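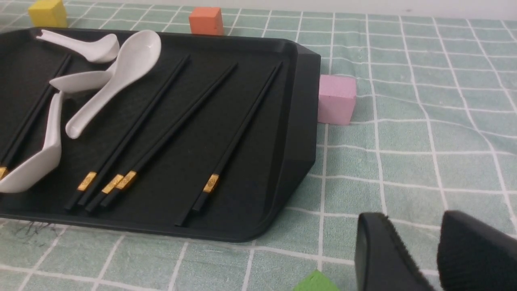
Why has the new seed come up in stripes on one half of the green and evenly on the other?

The spreader was delivering unevenly on its left side. The stripes match the wheel track of the outward passes, and the bare strips contain almost no seed when the thatch is parted. Germination itself is normal where seed is present.

Support Search tickets Go

Plultdale Turf Supplies > Support > Spreaders and Seeding > Ticket 419

Status: open, awaiting second sowing
Product: Yammine drop spreader, towed
Site: Clarnow bowling green, 807 square metres, bentgrass over sand

Reported fault
Customer oversowed the whole green in September after hollow tining. At day 12 the north half showed full cover. The south half showed green bands with thin ground between them. Customer suspected a bad bag of seed and asked for a replacement.

Check 1: seed
Both halves were sown from the same lot. A sample on damp paper, kept indoors, sprouted evenly. Seed ruled out. Replacement declined.

Check 2: irrigation
Catch cups were set out on both halves for one full cycle. Readings on the south half were slightly lower near the ditch but did not follow the stripes. One sprinkler head was found turned a few degrees off and reset. Not the cause.

Check 3: spreader
Hopper emptied and brushed out. The agitator bar turned freely. With the gate set to 9, the left-hand outlets dropped far less than the right when run over a sheet. The gate slide was bent at the left end and would not open past halfway. Customer confirms the spreader struck the ditch edging during a turn, at about the time the south half was started. 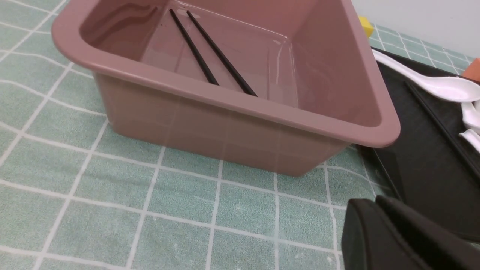
RESOLUTION STEPS

1. Gate slide removed and replaced with the Hundari pattern slide, which fits this hopper without drilling.
2. Spreader recalibrated over a sheet. Left and right outlets now level by weight.
3. Thin bands to be scratched lightly with a spring rake and resown at half rate, in two directions at right angles. Do not resow the bands that have already taken.
4. Light top dressing of sand, brushed in. Keep the surface damp with short, frequent watering until the new seed is through.
5. No mowing on the south half until the new growth stands clear of the old. First cut with a sharp cylinder, box on.

Update, Tuesday, 08:40
Customer reports slide fitted and test run satisfactory. Resowing held back by wind. Asked whether fertiliser can go through the same hopper beforehand. Advised to leave it until after the second cut and to wash the hopper out afterwards, as residue will seize the new slide.

Ticket stays open until cover on the south half is confirmed.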